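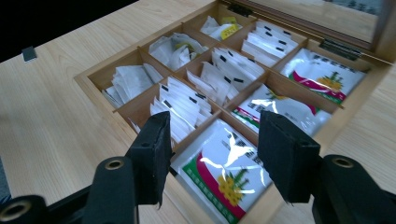
Research > Household Studies > Papers > Section 4

4.2 Compartment storage and the sorting of tea

Shared kitchens hold many small goods that look alike once they are put away. Tea is a common case. In the Gruvley survey, 67 households were asked how they kept bagged tea, and the answers fell between the original carton, a tin, and a divided box with a lid. Users of divided boxes kept more kinds of tea in reach, but they also reported more trouble telling one kind from another. Sachets stored upright show only their top edges, and a printed mark on that edge is often the sole guide to what a compartment holds.

This site uses cookies to improve your reading experience. Accept | Manage settings
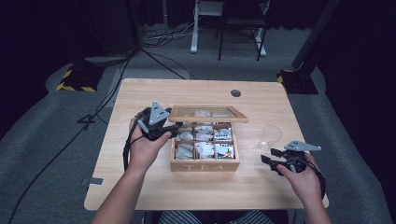

Figure 3. Divided tea box with the lid open.

Sorting rules were recorded separately from the type of container. The Ustberg sample favored sorting by flavor, while the Pistley sample more often gave each member of the household a compartment. Either rule depends on the sachets being readable from where the user stands or sits. In the box in Figure 3, the wrappers are white, and red, green and blue labels appear on some of the sachets toward the right; color of this kind was the cue respondents named most often. The word "TEA" on the front face identifies the box as a whole and gives no help with its contents. Of the 10 households interviewed a second time, 8 had changed their sorting rule – in most cases after buying a new kind of tea that had no place in the old one. Refilling habits are treated in Section 4.3.

3,280 views | Share | Comments (8)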